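Modero (Greifersystem)

Modero ist ein handgeführtes Greifersystem des Herstellers Geerts zur Aufzeichnung von Greifbewegungen. Es wird als Bausatz und als montierte Einheit angeboten. Die aufgezeichneten Bewegungen dienen als Vorlage für die Programmierung von Roboterarmen. Die aktuelle Ausführung ist seit Januar 2026 lieferbar.

Entwicklung

Die Konstruktion geht auf einen Entwurf von Ximena Espinoza zurück, der zunächst unter der Bezeichnung Wamus geführt wurde. Der Vorläufer besaß parallel verschiebbare Backen und eine Spindel. Wegen der hohen Betätigungskraft wurde der Antrieb durch ein Hebelgetriebe ersetzt. Die Überarbeitung der Finger übernahm Valentina Toledo. Die Erprobung fand in der Werkstatt des Herstellers in Potberg statt.

Aufbau

Die beiden Finger sind spiegelbildlich ausgeführt und werden über gerundete Gelenkarme gegeneinander bewegt. Am oberen Ende jedes Arms sitzt ein messingfarbener Ring. Die Greifbacken sind als rechteckige Blöcke gestaltet und zur Mitte hin geneigt.

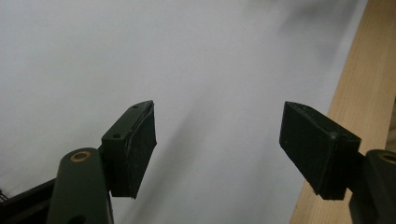
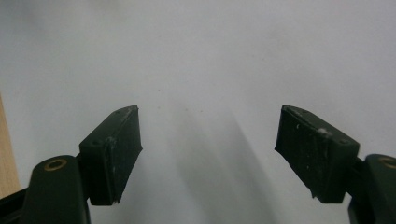
Geöffnete Greiferfinger in Dunkelgrün vor heller Fläche; die Backen zeigen Gebrauchsspuren.

Die Öffnungsweite wird bei der Montage über einen Anschlag begrenzt. Eine Rückstellfeder hält den Greifer in Ruhelage offen, geschlossen wird er über einen Abzug im Handgriff. Der Bausatz umfasst 53 Einzelteile ohne Schrauben. Für den Zusammenbau sind zwei Innensechskantschlüssel erforderlich, die nicht zum Lieferumfang gehören.

Wartung

Die Beläge gelten als Verschleißteile. Geerts empfiehlt eine Sichtprüfung nach jeweils 2000 Schließvorgängen. Ausgefranste Kanten sind zunächst unkritisch, solange der Belag vollflächig haftet. Getauscht wird stets paarweise, da ungleich abgenutzte Beläge das Greifgut aus der Mitte drücken. Nach einem Wechsel ist die Nullstellung neu einzulernen. Die Lagerstellen sind trocken zu betreiben; Fett bindet Abrieb und erhöht das Spiel.

Varianten und Bewertung

Die montierte Einheit kostet 1442 Euro und wird mit eingestelltem Anschlag geliefert. Anwender bemängeln vor allem die knappe Montageanleitung und die Lieferzeit der Ersatzbeläge. Positiv bewertet wird die Austauschbarkeit der Finger ohne Zerlegen des Handgriffs. Finger der Wamus-Ausführung passen wegen des abweichenden Achsabstands nicht.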